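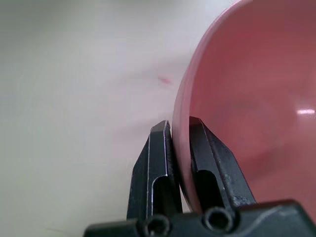
The Skarnen finger set is the two-finger option we supply for the Nirel parallel gripper, and the gallery on this page goes with the handling notes for thin-walled goods. It is meant for small kitchens, canteens and wash-up lines where the parts are light, rounded and never quite in the same place twice. Bowls are the part customers ask about most. A glossy bowl is best taken by the rim, with one finger outside the wall and the other inside, as with the pink one here; the hold then depends on the wall between the fingers and hardly at all on the width of the bowl. The bevelled tips help the inner finger clear the edge on the way in.

Rim grip, tilted bowl. The wall passes down between the fingers, with a slotted finger on each side. With a bowl at this sort of angle, set the approach along the wall and not straight down, or the inner finger will touch the curve before the outer one is level with the rim.

Wrist view. The small camera looks along the fingers, so both tips stay in sight during the close. A large bowl will take up much of the picture at this range. Teach the start position from further back and use the close view only for the last part of the move.

Surface and light. Shiny plastic throws back bright spots, and one shows on the inside of this bowl. The Gornanden vision add-on can be told to ignore small highlights under the "Gloss" setting. Pale worktops pick up a tint from strongly coloured parts, so sample the background well away from the part.

Finish. The fingers are supplied in matt black. Scuffs and small chips in the finish do not affect the grip, but a burr on a gripping face should be dressed before the next shift. Replace the fingers in pairs.

Fixing. Each finger fastens to the base from above. Check the screws after the first 30 hours of use and at every service after that.

Ordering

Finger set, pair, with screws: part 227
Spare screws: pack of 9
Hsieh adaptor plate, for older wrists: made to order, allow 2 weeks

Trial sets are lent out from May. Requests received by noon on Friday are packed the same day. Please send a sample of the part you want to handle, or at least its wall thickness and weight.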